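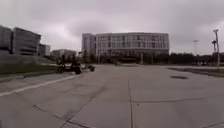 Walks and small places

Search this blog
Search
Type and press enter

10 Dec 2023

I have lived near the big square for nearly 6 years and I always crossed it with my head down. It is on my way to the bus and it is only concrete, so I did not think there was something to see. My friend Sumaiya Sheikh has another opinion. She draws, and she told me in May that I should once walk over the square without going anywhere, slowly, and write down what I notice. It took me until December to do what she said.

I chose a grey day, not on purpose. The sky was closed from one side to the other and the light was the same everywhere. At first I was disappointed, but Sumaiya says this weather is good for looking at buildings, and I think she is right. When the sun shines I look only at the bright parts.

I started at the end with the grass slope. The slope is between the paving and the buildings on the left, and it has a low kerb at the bottom which goes diagonally, together with a white painted line. I had never asked myself what the line is for. I followed it on foot, with one shoe on each side like a child, until it became too faint to be interesting. In summer people sit on that grass with their lunch. In December it has a tired green colour and I did not want to sit.

From there I went towards the middle. The long pale building is the one that everybody uses to explain the way ("go to the long one, then turn"). I worked in it for one winter, on the second floor, in a room with Prasanna Munasinghe and a heater that we shared. We had a window to the square and we used to guess which person would forget an umbrella. From the inside I believed the front of the building was perfectly straight. When you stand outside and have time, it seems to bend a little towards you. I wrote this to Prasanna the same evening and he answered that he had always known it, which I do not believe.
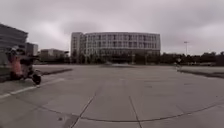 The long building and the line of trees, under the same grey sky.

The trees do more work than I thought. They stand on the right side in a long dark row, and more of them are along the bottom of the building, so the hard edges become softer. There is one tall thin light pole which rises higher than the trees. I decided it is my favourite thing on the square. I cannot explain it well in English. It stands alone and it makes the distance easier to understand, because without it I would not know if the trees are near or far.

I measured the crossing in steps, since Sumaiya likes such facts for her drawings. It was 1,182 steps with my normal walking, including the piece along the kerb. Lachlan Drummond, who runs and is much taller than me, said that he would need fewer, and this is surely true but he was not asked.

After the crossing I wanted something warm. I went to Gullo, the small café behind the trees, and took a tea and a piece of almond cake. The tea was too strong and the cake was very good. I stayed there long enough to write four pages in my notebook. One of the pages is only about the dark grey building at the left end, the one with the bands of windows. I used to find it unfriendly. From far away its slanting top is rather elegant, and I take back what I said about it to Min-kyu Seo when he moved to this town and asked me if it was a prison.

Then I went back, and this time I looked mostly down. It was a different walk. The slabs are large, and I had in my memory that they are all grey. Some are more beige and a few have a weak pink colour. Between them are thin dark joints, and two long grooves run forward over the paving until they nearly meet in the distance. I know that they do not meet, but I walked after them anyway.

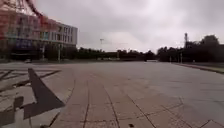 What I noticed on the ground

There is a big dark shape on the slabs like the point of an arrow, with an uneven outline. Close to it are pale painted lines, scratched and faded, which cross the slabs at a flat angle. Maybe they were for parking, maybe for a market. Shahnaz Kanagaratnam has lived here much longer than me, so I asked her on the telephone. She remembers a market but she places it on the other side, near the trees, and then we talked about her knee for a long time and I forgot to ask about the arrow.

I also liked the places where the joints stop being straight and begin to curve like a fan. Somebody had to plan this and cut the slabs for it. I would like to know if it follows some older road.

If you want to make the same walk, take shoes with a thick sole, the concrete is hard for the feet. Begin at the grass and keep the café for the middle. I will go again in May when the slope is good for sitting, and Sumaiya has promised to bring her pencils.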